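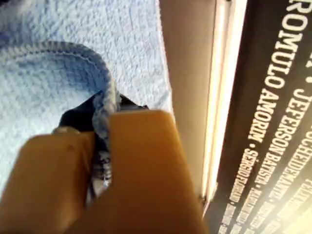
4. Setting the Water Hardness

Your Vakero dishwasher leaves the factory set to hardness level 3. Set the level for your own water before the first wash, and again if you move.

1. Find out how hard your water is. Your water supplier can tell you, or use the test strip in the document pouch.
2. Turn the machine on and close the door.
3. Hold the Rinse button for 7 seconds. The display shows H and a number.
4. Press Start to step through the levels. After the highest level the display goes back to H0.
5. Press Rinse once to save.

Note: If no button is pressed for 35 seconds, the machine leaves the menu and keeps the old setting.

4.1 Filling the Salt Container

1. Take out the lower rack and unscrew the salt cap.
2. First use only: fill the container with water.
3. Pour in salt through the funnel until it is full. Some water will spill over.
4. Wipe the threads clean and screw the cap on tight.
5. Run the Rinse program right away. Spilled salt can pit the tub.

CAUTION: Use dishwasher salt only. Table salt will damage the softener. Never put detergent in the salt container.

At level H0 you do not need salt, and the salt light stays off.

For error code 113, see Section 9.

Updated January 12, 2021

7 comments
35 shares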